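**Gripper drags the whole card holder when turning a page**

Posted by Misaki Aoki, Trarncombe

Our college robotics club is doing a page-turning task with a card holder, the kind with plastic sleeves. The printed yellow fingers can get hold of one sleeve, but on the pull the holder often slides or the next sleeve comes too. We logged 311 tries in August and got 368 points on the practice sheet, where 481 is a pass. Closing speed doesn't seem to matter.
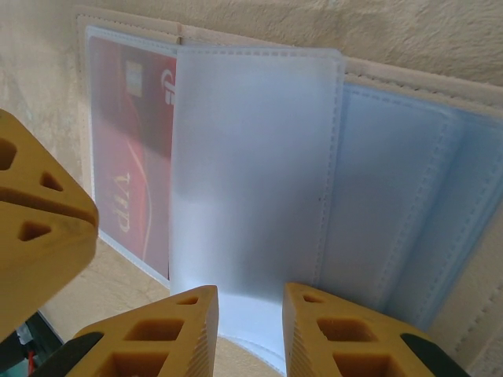

The holder has to stay unclamped under the rules. Any ideas on the approach angle?

**begay_lab**

Come in lower and pull along the page toward the spine before you lift. Straight up peels the neighbours with it. We also programmed a short pause after closing. Check that your fingertips meet evenly, as ours were off and I had to reprint one.

**Dimness**

just use suction

**camonen881**

Suction was hopeless for us on stitched edges. Try a strip of thin silicone inside the tips. Does your rule sheet allow a rubber mat under the holder? Ours did.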